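Open day at Jeveck: your questions

I get the same emails every July, so I've put my answers in one place. Have a read before you write to me (you can still write to me!).

When should I turn up?
Doors open at 2 in the afternoon. Come to the Kundstead entrance, give your name to Nighat Rizvi at the desk and she'll point you up the stairs.

Do I have to book?
Yes please. We had 246 people ask last year and the room holds 100, so it does fill up.
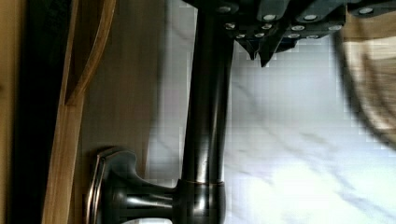

What will the robot be doing?
Kitchen jobs, mostly, and I'll be talking you through them as we go. I like kitchens for this because they're full of awkward shapes and shiny things, and visitors know them inside out already. Look at the tap, for instance — dark bronze, glossy, highlights running all down the neck, with pale veined marble behind it. You'd reach past that without a thought, but I could chat for an hour about getting those pointed fingertips in beside it. Ask me and I probably will!

Can I bring the children?
Please do. Mine ask better questions than I do. Under-twelves need a grown-up with them, and bags go on the hooks by the door.

Can I have a go myself?
There's a short turn at the controls for anyone who wants one. Put your name on the sheet when you arrive.

Any parking?
A bit, behind the Renaud building. The 89 bus stops right outside.

Kausar Paracha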